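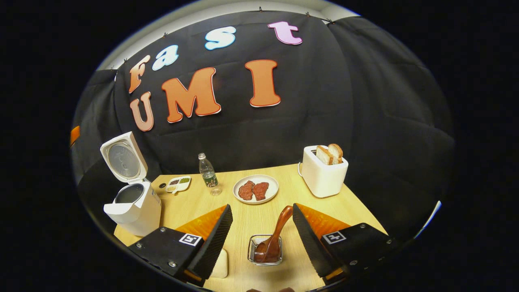 Side table, black cloth up, rice cooker open, spice tray at the back.

4th December

Long entry today, so put the kettle on first. I promised Kwame I would write up the rice table properly, now that it has settled into something we can leave standing between sessions, and I also want it on paper before I forget which bits were decisions and which bits just happened to us.

The table is the light wood one. We tried the big gray bench in June and I never liked it, it was too high for anyone who wanted to look down into a pot, and everything on it slid toward the wall. The light wood is kinder to work at. It does mark, though. I wiped it down with plain water and a soft cloth this morning, going with the grain, and I would ask everybody to do the same and to leave the lemon spray in the cupboard, as you can smell it in the rice afterward (Kwame says he can't, but Kwame also puts hot sauce on everything).

The black cloth is clipped along its top edge with the small clips, and hangs down to the table in folds. I spent far too long this morning trying to get the folds out with the hand steamer. They came back within the hour, and I have decided I like them. The letters are up on it as well, "Fast" on the upper line and "UMI" in the bigger letters underneath, all in those soft oranges and blues and pinks. They cheer up the corner no end. If one of them starts to peel, please press it back from the middle outward, and don't pull at the white edge, which is the first part to go.

Now the cooker. It lives on the left side of the table with the lid flipped right back. I want it left open whenever it isn't cooking. Last month it was shut up overnight after a batch and the smell the next morning was something I would rather not go into here. So – lid back, plate on the underside of the lid wiped, inner pot washed by hand and dried on the outside before it goes back in. That last part matters more than people think. A wet pot on the heating plate spits and leaves a brown ring, and I have scrubbed two of those rings off already.

Batches from today, for the record:

Batch A. 315 g of the Trakari short grain, rinsed until the water was nearly clear, which took 4 changes. Soaked while I did the steaming. Came out a bit tight in the center, good at the edges. I think I was stingy with the water.

Batch B. Same rice, same weight, a splash more water, same soak. Much better. Glossy, held together on the spoon, and still separate enough to stir a seasoning through. Kwame had a bowl of it standing up, which I take as approval.

Batch C. The Udombridge long grain, no soak. Perfectly pleasant and a little dull. It dried out quickly with the lid back, so if we use it again we should scoop it straight away and not stand about chatting as we did.

Total water through the kettle and the jug for rinsing came to more than I had set out, and I had to refill the 1000 ml jug in the middle of Batch C. Worth having a second jug. I will ask Shojaei supplies whether they still do the ones with the blue scale, as I can't read the clear ones without my glasses.

The seasonings are in the little white divided tray toward the back of the table, to the right of the cooker. I am very pleased with this tray. Before it we had a row of jars, and the lids were forever rolling off and being found under the radiator. With the tray you can see at a glance what there is, the greens and yellows and the brown and the red all next to each other, and it has made people braver about trying things. The drawback is that everything in it goes stale faster. I would like us to fill the compartments only partway and top them up on the day. Please use a dry spoon too. We lost a whole compartment to clumping last week when somebody (it was me) went in with a spoon straight from the pot.

I tried the green with the brown on Batch B and it was lovely, warm and a bit grassy. The red is stronger than it looks. A pinch is plenty for a bowl, and I say that as someone who did not use a pinch.

The water bottle stands behind the tray, on its right. I would like it to stay there, cap on. It's a good spot, out of the way of elbows, and you can reach it without leaning across the cooker while it is steaming.

Things still bothering me:

The gap between the cooker and the tray. It is handy for putting a spoon down, and for exactly that reason it fills up with bits by the afternoon. Kwame suggested a proper spoon rest. There is a Jarus one in the catalog, item 117, plain and flat with no silly shape to it, and I have put it on the list.

The steam. With the lid back and the pot full, it drifts toward the cloth. I felt the fabric after Batch B and it was a touch damp low down. Moving the whole cooker forward a hand's width may do it, or we could let the pot settle for a few minutes before opening up. I will try the waiting first, it's less furniture.

Labels for the tray. I know what is in each compartment and so does Kwame, and that is the whole of our system at the moment. I will cut some small ones out of the leftover card tonight if my scissors turn up.

Tomorrow: Batch B again, twice, same water both times, to see if it was luck. Kwame is bringing the good bowls.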